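2019-08-29, print workshop, Cavovden

Continued with the gray problem on the Ovon uncoated stock, 115 gsm. I write it down in more detail than usual, as the last notes on this subject are from February and I could not understand my own abbreviations any more.

Counter on the Ingvarsson at start: 3,728. Rollers washed yesterday evening, blanket wiped again this morning. Ink is the Clenitz neutral black from the open can. There was a skin on it and I took it off with the knife, then strained what was under it. I would prefer a new can for this kind of test but the order did not arrive.

First sheets were too light everywhere, which is normal until the ink train is full. After that the solids became good very fast and I was a little too optimistic. The solid patch at 100 percent is a nice deep black, with no mottle that I can find without the loupe. With the loupe there is a little, on the side of the operator. The trouble is again between the mid-gray and the black. The steps there look like one step. On the coated paper I can separate them easily, also at arm's length, but on Ovon the last steps before the solid are the same thing to my eye.

I reduced the ink one notch. The steps opened, but now the solid is weak and looks brown next to the old proof. Put the ink back and reduced the pressure instead. Better. The dots are rounder and the small type does not fill in so much. The letter "e" in the smallest size is still closed on some of the sheets. It is the same "e" as in February, so I think it is on the plate and I should look there before I blame the paper another time.

Then I changed the curve for the dark end only and left the light tones alone. The files are at 300 ppi as before, no sharpening. In the old curve the shadows were lifted in one straight piece, and this makes a visible bend where the piece begins. The new one starts lower and goes more softly. On screen the difference is almost nothing and I was doubtful to make a plate for it.
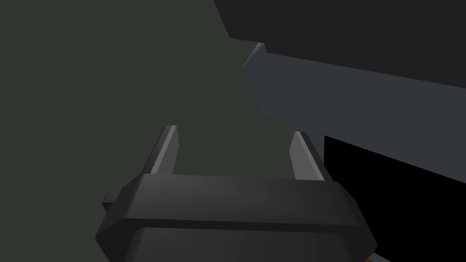 Gripper, rendered. Charcoal body, paler line along the chamfer.

The new plate was worth the trouble. Soft transitions in dark gray are now visible as transitions and do not break in two flat areas. Thin light lines inside the dark stay open if the pressure is kept low. When I went back to the old pressure for comparison they closed after only a few sheets, and it took longer than I expected to bring them back.

One thing I do not understand. Sheets from the bottom of the pile print warmer than sheets from the top. Same ink, same setting. I turned the pile over and the warm ones came first, so it is in the paper. Maybe the wrapper was open on that side. I have put some of both in the drawer with a pencil mark on the back corner: T for top, B for bottom. Please do not use them for make-ready.

Dry-back: I can say nothing before tomorrow. The uncoated sheets lose a lot of depth overnight, and twice I have approved a wet sheet and regretted it. The reference sheet is under the glass, face up — leave it there.

To do:
Look at the dry sheets in daylight at the window, not under the bench lamp.
Check the "e" on the plate with the strong loupe.
Ask Clenitz if the neutral black is still the same mixture. The label on the can is a different one from the label in the old binder.
Find the wrapper of the Ovon and write the batch in this book.
New blade for the small cutter, the corners are torn again.

Rollers washed, ink can closed with a paper disk on top.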